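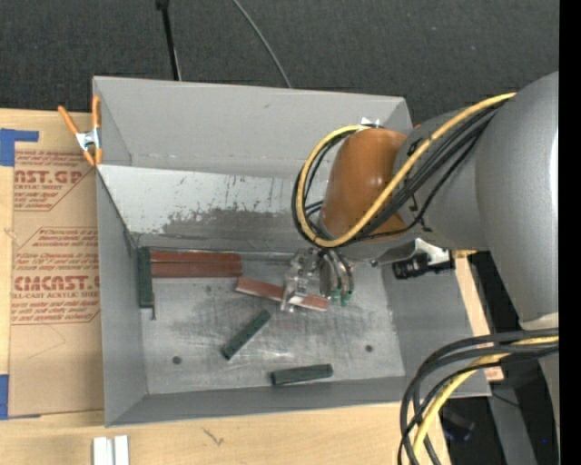 Mandagi Film Club, Listings and Archive Group

Vuleck Family Film Blurbs: read me first

Vuleck is a collection of short plot blurbs for family and animated films, the kind printed on the back of a DVD case or pasted into a cinema listing. There are 686 of them. We gathered them because several members believed you could tell from the blurb alone whether a film was worth a Saturday matinee slot. I did not believe it then and the collection has not changed my mind.

What is in it

One plain text file per blurb, plus a table called blurbs.csv with these columns: title, year, country, running time, source, blurb, tone, matinee. The running time comes from the case or the programme sheet and is sometimes wrong. Where two sources disagreed we kept the longer one, for no better reason than that late finishes annoy the hall.

"Source" says whether the text came from a case, a programme, a poster or a distributor's mailing. Posters are thin and mostly useless. Twenty-odd words about friendship and a talking animal will not tell you much.

"Tone" is one of funny, sad, scary or mixed. Treat it with suspicion. Two of us filled it in after reading the blurb, without watching the film, and "mixed" is where we put everything we argued over.

"Matinee" is yes or no, and records whether the club showed the film in the afternoon. It does not record whether anybody enjoyed it. People keep using it as if it did.

How it was put together

Dewanti Tuhumury typed up most of the older cases by hand. The rest were scanned and read with Drokosen, which copes well with clean type and badly with anything in a swirly font over a sunset. I checked 40 of the scanned files against the originals and found mistakes in 23. Those are fixed. The others have not been looked at, so draw your own conclusions.

Spelling is left as printed. So are the exclamation marks.

Known problems

Sequels are over-represented, as are films with a dog in them. That reflects what the Kisow rental shop had left when it closed, and says little about family films in general.

Several blurbs give away the ending. They are not marked.

Some call the film "heart-warming" and then describe a plot in which a parent dies in the first ten minutes. Anyone hoping to train a mood sorter on this should read a few dozen files before starting.

Blurbs for dubbed releases may describe a cut we have never seen. If the character names do not match your copy, that is probably why.

Use

Fine for comparing wording, looking at how selling language shifts over the years, or settling arguments over which film had the lost penguin. Not fine for age guidance. We left certificates out on purpose, after finding three different ones for the same title.

The blurbs belong to whoever wrote them. Please quote them in small amounts and don't repost the whole set.

Changes

March: removed duplicate entries, put back two that were separate films with the same title. Year column still has gaps.

Corrections go to Dewanti at the club desk, with a photocopy of the case if you have it.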